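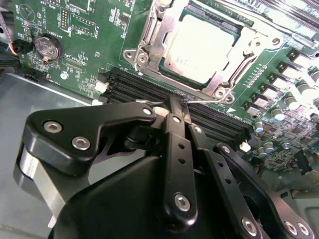
Bring us your old computers: the Miltau repair and swap weekend is back

2 July 2025
By Ursina Nägeli

I've been fixing other people's computers for longer than I care to admit, and I'm very happy to say that the Miltau repair and swap weekend is on again this July, bigger than before and (finally!) with decent coffee. We'll be in the old Bronder hall behind the station, both days, from ten until five. Entry is free and you don't need to book.

Last year we had 300 visitors and I spent most of the Saturday hunting for extension leads. This year Kena, the electrical shop on the high street, is lending us a whole van of them, so bring whatever you've got: laptops, desktops, printers, radios, that office server somebody gave your brother-in-law. We have 47 repair slots each day and you can pick one up at the door. If they've all gone, stay for the swap tables, where you can leave working parts and take home what you need.

A word about memory and processors, as I get asked every time. Yes, we take them, even the older ones. Please leave a processor in its socket if you can, with the lever down, and we'll take it out for you. The pins are easily bent and I have lost whole evenings to straightening them with a sewing needle.

"I brought in a desktop I'd been using as a plant stand and went home with it running," says Timo Fuchs, who enjoyed himself so much that he's on the soldering table this year. He'll be showing beginners how to replace a power socket, and there are spare irons, so do have a go.

Rupert Lüthi is back with his talk on wiping a hard drive properly before you give it away. It's at two o'clock on both days and lasts half an hour, or a bit longer if you ask him about passwords. Children are welcome at the take-apart corner, where we supply the screwdrivers and you supply the patience.

The weekend costs us 930 francs to put on, mostly hall hire and insurance. We've raised 800 so far, so there'll be a tin by the door and a cake stall beside it. Any money left over goes on new tools, and I've got my eye on a better magnifying lamp!

If you can lend a hand with setting up, come to the side entrance at eight on either morning. Parking is tight, so use the station car park if you're not carrying anything heavy.

Press contact: Ursina Nägeli, Miltau Repair and Swap Weekend | © 2025 | Back to top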